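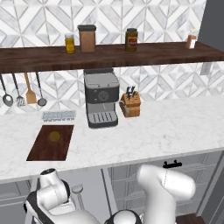
Scene rules for simulated kitchen work, second pass

2 min read

The first version of my scene rules was a page of notes to myself. After a review of 590 simulated episodes in April, I rewrote it as six rules that another person could apply without calling me. Of those episodes, 153 failed at least one rule. Most of the failures were naming and start pose, and very few had anything to do with physics.

Rule one: every episode opens with both arms below the counter line and clear of the cabinets. A start pose that varies by operator makes the first second of motion useless for comparison. Ebere Effiong wanted a tolerance per joint. I settled on a tolerance at the wrist only, and so far I have not regretted it.

Rule two: background items are declared. If a ladle hangs under the shelf or a knife block stands by the espresso machine, it goes in the scene file as either fixed or movable. "Decoration" is no longer an accepted value. Under the old notes, a jar could be fixed in one scene and movable in the next, and a reviewer could only find out by pushing it.

Rule three: the task text names only objects that exist in the scene file, spelled the same way. "Board" and "cutting board" are two different strings to the checker.

Rule four covers contact, and it took the longest to write. A stacked state is accepted on the contact report from the simulator, read after the gripper has let go. The rendered view is kept next to the report and does not override it. From a low camera, an overlap in the image can be read as support, as clearance or as interpenetration, depending on who is looking.

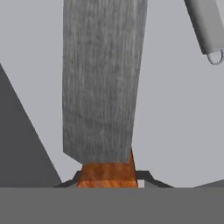
Gray wood-grain block on the orange one, close view.

Suleiman Ugwu and I scored the same set of close views separately and disagreed on enough of them that I dropped visual scoring for stacks on Thursday. It stays in for gross errors such as a missing texture or an object below the floor.

Rule five: one seed per episode, logged before the first step. A seed written in afterward counts as missing.

Rule six: a rejected episode keeps its files. It gets a reason code and moves to a separate folder. Bello Okeke still deletes his, and we are discussing it.

The open item is camera placement. The rules currently say the work area must be visible, without saying how much of it or for how long. I have a draft with a minimum fraction per object, but it rejects close views that I would like to keep — so it stays a draft until I have tested it on the rest of the April set.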